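# Traffic Stop Records in Pridstead: What the Forms Leave Out

Rui Vieira and Mahtab Nazari

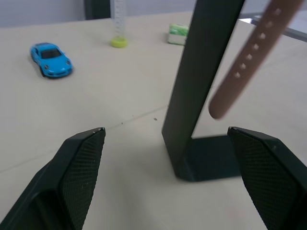

*Fig. 1. Black L-shaped stand on a pale tabletop.*

## 1. Background

Pridstead police officers fill out a form after every vehicle stop. The form has a box for the reason, a box for the outcome, and a box for the driver's race as the officer sees it. The department releases the forms on request, with names and plates removed. We wanted to know if the forms are complete enough to show whether drivers of different races are treated differently.

## 2. Method

We asked for all stop forms from one November and received 2,000. Reading all of them was more than two people could do in a term, so we drew a random sample of 100. Each of us read the whole sample separately and marked every box as filled, blank, or unclear. Where we disagreed, we read the form again together.

We also held interviews with four residents of the Flata neighborhood who had been stopped in the past year. Mahtab did the interviews and Rui typed them up.

## 3. Results

The outcome box was nearly always filled. The race box was blank on 10 forms. The bigger problem was the reason box. Many officers wrote only "equipment" or "moving violation," and a reader can't tell from that whether it was a broken taillight or a dirty plate.

Three of the residents said they were asked where they were going before they were told why they were stopped. There is no place on the form for that. One man said he was stopped twice on Dreltach Road in the same evening and let go both times with no paper.

## 4. Limits

The sample covers one month only. The residents came to us through a notice at the Kárason library branch, so they do not stand for all drivers. We did not speak to any officers. We asked twice and got no reply before the report was due.

## 5. Suggestions

- Replace the open reason box with a checklist and a line for details.
- Do not accept a form with the race box blank.
- Give every driver a copy, including those who get only a warning.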